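Progress report on the Clidska bin-handling guidelines
Submitted to the Tundberg program office
August 10, 2020

Reporting period and scope

This report covers the second stage of the work on shared rules for small-part handling cells. The first stage ended in June with an outline and a list of open points from the Hatencombe workshop. In the second stage we were to turn the outline into a draft that a cell owner could follow without calling us, and to test the rules in simulation before any of them were applied to hardware.

The draft is complete except for section 6 (handover between shifts). It has been read through once by the people at Matoušek who will have to use it, and their comments are in the working copy.

What changed in the draft

The rule on approach height has been rewritten. The outline gave one clearance for all containers, measured from the table. Readers took this to mean different things when the container had a high wall, so the clearance is now measured from the highest fixed edge the tool has to pass over, and the draft says so in the first sentence. The minimum is 80 millimeters during free travel. Inside that distance the arm has to be in reduced speed mode, and the cell log has to show the switch.

The rule on dividers is new. A plate standing in a container counts as a fixed edge for clearance, even if it can be lifted out by hand. We had some argument over this. Matoušek wanted loose dividers treated as parts, and their reasoning was sound for pick planning, but for travel it left a gap where the planner could pass low over a plate it had not been told about. The draft now keeps the two uses apart.

Start positions have to be written down. A run without a recorded start position is not accepted as evidence for anything, good or bad. This cost us a fair amount of work, as noted below.

The naming rules for parts and containers have been cut from four pages to one. Most of what was there repeated the Hatencombe notes.

Simulation runs

We completed 2,669 runs against the draft rules. Of these, 89 were set aside for having no recorded start position, and they do not count toward the totals in the annex. They came from the first two days, before the logging template was fixed — the template let a blank field through.

Every accepted run has been checked by script for clearance and speed mode. A person has also reviewed 70 of them, going through the log and the rendered views side by side. The reviewers found two places where the script and the text of the rule did not agree. Both were errors in the script. In one, the script measured clearance from the wrist flange when the rule says the lowest point of the tool. Both have been corrected and the accepted runs were checked again.

The container model used for these runs is a round, many-sided one with a divider plate standing in it, short open cylinders grouped to one side of the floor, and a flat dark disc near the end of the plate.
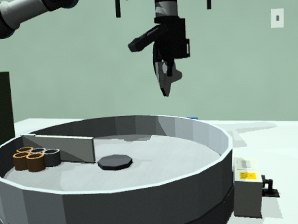
Rendered views from the container work, gripper above the bin.

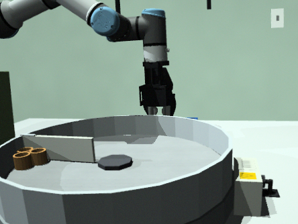

Open points

Section 6 is waiting on a decision about who signs off a cell after a tool change. We have written two versions and would like the program office to choose one before the next reading. Version A puts the sign-off with the outgoing shift. Version B puts it with whoever runs the first cycle afterward. We prefer B, mainly for cells that sit idle over a weekend.

The draft says nothing yet about nested parts. If a small part ends up inside an open one, the current text allows the pick as long as the outer part is the target. That may be fine for light parts. We have no runs on it and do not want to write a rule without any.

Labels on equipment next to a container are also unsettled. Tundberg's site rules ask for warning labels to stay readable from the operator side, and we would like to adopt the same wording if there is no objection.

Next period

We will finish section 6, add runs for nested parts, and send the full draft to Hatencombe for an outside reading. Hardware trials at Matoušek start after that reading and not before. The budget is on plan. One item moved: the money set aside for travel to the second workshop has not been used, and we ask to shift it to reviewer time, since reading logs by hand takes longer than we allowed for.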